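3.2 Towel folding at the Dodbridge laundry

Before the Fothergill cell, attendants at Dodbridge folded every hand towel themselves. The arm now takes the small terry towels, and the attendants handle sheets, stains and anything it leaves badly bunched.

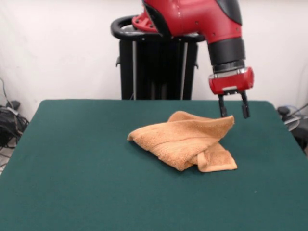 We interviewed 22 attendants in October. Most said their wrists hurt less. Several missed talking across the folding table – the new work is done facing a screen.

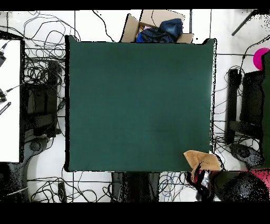
Pay grades did not change, but the job did. Two attendants per shift now restart the arm and log its faults, a task missing from the old job sheet.
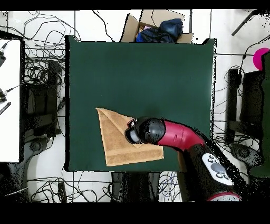 Training was short, and night staff got the least of it. They also called for help most often.

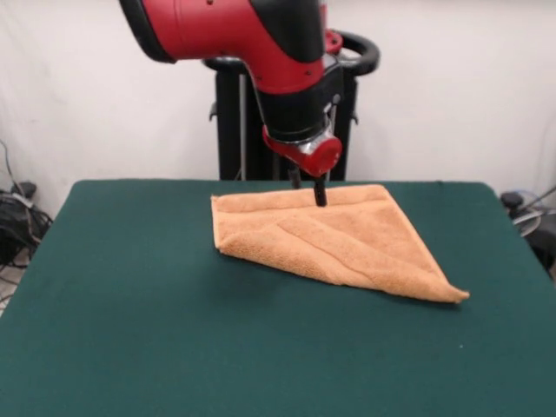
Lurnudeck Work Study Group, Sulluvine
Saturday, January 21, 2023

Figure 2. Hand towel folding with the arm.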